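June
Despina Anghel, Ailsa Matheson and Radu Preda

4. Reply tone and who stays: results from the Hirton boards

4.1 What we coded

Recap, short. Two discussion boards, Hirton and Trunbridge. Both local, both run by unpaid moderators, both with the same posting rules at the start of the study. Hirton added the pause prompt (a line of text before a reply is sent, asking the writer to read it once more). Trunbridge did not. Total of 1,208 reply threads kept after removing duplicates and threads with only one writer. Coding by two readers, Anghel and Preda, working apart, with Matheson settling the splits.

Three codes per reply: hostile, neutral, kind. Hostile means aimed at a person. Swearing at a bus timetable is neutral. Sarcasm was the hard one and we changed our minds twice, see 4.3. Kind needed something on the page: thanks, an offer, an apology, a plain "good point." Being merely polite did not count.

First replies were coded separately from the rest. Earlier work by Madigan's group suggested the first reply sets the tone for the thread, and we wanted to check that on small boards where people half know each other.

The prompt itself was shown to everyone on Hirton, new or old. No opt out. Wording stayed the same throughout: "Read this back once. Would you say it across a table?" Topic tags were left as the moderators set them. The home and kitchen tag was the busiest on both boards, then roads, then schools. Page layout was the same on the two boards, so it could not explain any difference.
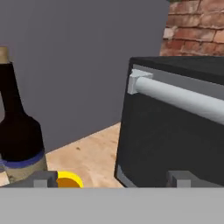 Figure 3. Rendered counter with bottle, black appliance and brick wall.

4.2 First replies

Main finding first. Threads on Hirton opened with a hostile reply less often than threads on Trunbridge, and the gap held in every tag we looked at. Biggest in roads. Smallest in home and kitchen, where hostility was low on both boards to begin with and there wasn't much room to fall.

When the first reply was hostile, the person who started the thread mostly did not come back. True on both boards, prompt or no prompt. When the first reply was kind they came back more, and they also turned up in other people's threads later in the month. Neutral sat in between but closer to kind than we expected.

Length is a possible confound. Kind replies were longer. We reran the comparison on short replies only, under 40 words, and the direction stayed the same, though the difference shrank and the schools tag became too thin to say anything about.

Did the prompt make people kinder, or just quieter? Some of both, we think. Abandoned drafts were logged on Hirton (a count only, no text saved) and there were plenty in the first weeks, then fewer. Kind replies went up slowly over the same stretch. We can't link a dropped draft to a later reply by the same writer, as the log had no names in it. That was a condition of the board owners agreeing to take part and we would agree to it again.

4.3 Disagreement between readers

Mostly sarcasm. "Well done, genius" is easy. "Lovely idea, as ever" is not. The first rule was to code by the words alone, and this put a lot of nasty replies into kind. Second rule, code by how the next writer took it. Better, but it failed when there was no next writer. Final rule was both: words first, then the next reply if there was one, otherwise neutral. All threads from the early batch were recoded under the final rule by both readers, which took longer then the original coding.

A check set of 100 threads was read again by Marius Lungu, who had not seen the codes or the board names. His hostile codes matched ours closely. His kind codes ran lower. He wanted a clearer act, such as an offer of help, and treated "good point" as neutral. Using his stricter version weakens the result for kind replies without reversing it. Results for hostile replies barely move.

4.4 Interviews

Short calls with regular posters from both boards, notes taken by hand, no recordings. People on Hirton remembered the prompt but disagreed on whether it had changed them. One called it "a bit school teacher." Another said she had stopped reading it after a week but still paused out of habit. One man had thought of it only once, late at night, and deleted what he'd written about a neighbor's fence.

Trunbridge posters talked more about the moderators. Who was fair, who was asleep. Several said they read every day and had stopped writing. We had no code for silent readers and this is a real hole in the design. Any board that looks calm may just be one that people have left.
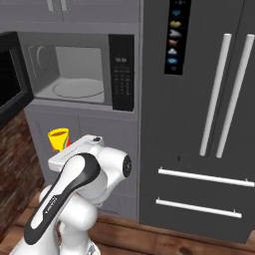 4.5 Limits

Two boards only. Not randomly assigned: Hirton asked for the prompt, and a board that asks for one may already have been on the mend. Trunbridge also changed its lead moderator part way through. Threads before and after the change were compared and looked alike, but the after group is small.

Private messages not seen at all. Hostility may have moved there.

A third board, Clakbridge, has agreed to switch the prompt on and off by week, which should deal with the self-selection problem at least. Target is 500 threads, coded under the final rule from the start, with Lungu as second reader and the stricter definition of kind recorded alongside ours.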